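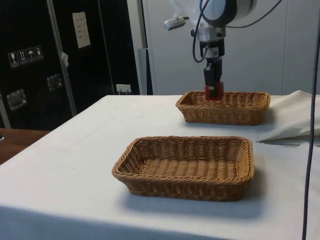
Rurine baskets: questions we are often asked

Rurine hires out woven baskets, tablecloths and napkins for buffets, church teas, weddings and office lunches. Most of our questions are about the shallow rectangular basket, which is the one people book first and worry about most. It has rounded corners, a thick rolled rim with a rope-like twist and sloping sides, so the opening is wider than the base. It looks well on a plain white cloth, and two set one behind the other will do for bread on a small buffet.

What can I put in them?
Bread rolls, wrapped cakes, whole fruit, cutlery, folded napkins, programmes and small gifts. Please don't use them for anything with a sauce or for cut fruit.

Do I need a liner?
For unwrapped food, yes. One cotton liner comes with each basket at no extra charge. Paper napkins are fine for a short event but they slide down the sloping sides when the basket is half empty.

How many rolls does one basket hold?
Twelve to fifteen dinner rolls in a single layer. You can pile them higher, but people tend to knock the top ones off. For 50 guests we suggest four baskets, with two out at a time and two being filled in the kitchen.

Can I carry a full basket by the rim?
Use both hands and put them under the base. The rim is strong enough for an empty basket but it works loose if it takes the weight every time.

Will the weave mark my tablecloth?
Not if the base is dry. A damp basket can leave a brown stain on white cotton, so wipe it and let it air before it goes on the table. Dragging it can also pull threads.

Do you supply the tablecloths?
Yes, in white or cream. They arrive pressed and folded. Keep any spare cloth folded at the end of the table until you need it. Stained cloths can come back unwashed, and we would prefer that to having the stain ironed in.

How do I clean the baskets?
Shake out the crumbs over a bin, then go over the base with a dry pastry brush. Sticky patches can be wiped with a cloth wrung out in warm water. No soaking and no dishwasher. Dry them away from radiators.

What if a strand breaks?
Tell us when you return it. Don't cut it off or glue it. Mesfin Tufa does our repairs and can usually work a new strand in. We charge only when a rim is crushed or a base has gone through.

Can baskets be stacked?
Empty ones can, up to six high with a sheet of paper between each. Don't stack them with food inside.

How much notice do you need?
A week for small orders. For more than 20 baskets, or for any date in November, please ask a month ahead.

Who do I contact?
Adanech Derese takes bookings and Aoife Ní Chonaill deals with deliveries and returns. The office is closed at weekends.

Page last updated 2022-01-23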